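Robots Take On the Workbench, and the Laundry Is Next

Posted Wed 23 November

Can a machine do the fiddly jobs yet? The team at Plilthorpe thinks we're closer than most people guess, and after reading through their October results, it's hard not to get a little excited!

The group has been running an arm through small assembly jobs in simulation, the kind of shop-floor work where a part has to be picked up, turned the right way and set down in just the right spot. Out of 280 tries, 236 went through with no help from a person. That's a big step for a job that takes patience even with two good hands.
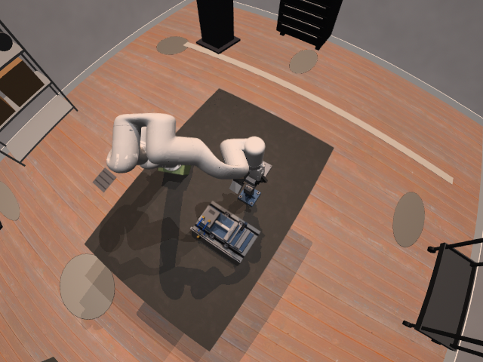

Simulated arm and gripper over a small blue fixture, with a gray and blue assembly on the mat.

Speed is still the weak point. A practiced worker would be on to the next part while the arm is lining up the first one, and small pieces lying at odd angles give it the most trouble. But the software, called Vastier, can run the same job over and over at night, and the team says most of the October gains came from those long runs.

Then come the chores. Partner firm Stępień wants the same approach tried on sorting silverware and folding towels (yes, please!), starting with 10 household tasks. Towels will be tough, as soft things never land the same way twice. Silverware looks like the better bet for a first win.

A trial on a real bench at the Prolivar workshop comes next, with 100 parts to fit. We'll report the score when it's in.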